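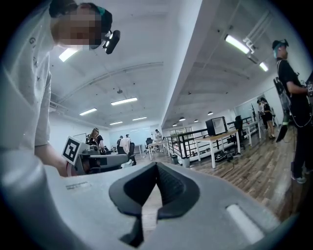
Step 3: Let the visitors hold the grippers

By now your open day guests have sat through the slides and want to squeeze something. Hand over the grippers.

Show the grip once, slowly. Keep fingers off the black jaw pads and off the square marker cards – a thumb over the pattern and the tracking goes on vacation.

Two visitors at a time is plenty. At Gorndale we tried 7, and Mirela Rezende still brings it up.

Step 4: Collect the grippers

Before the coffee. Trust me.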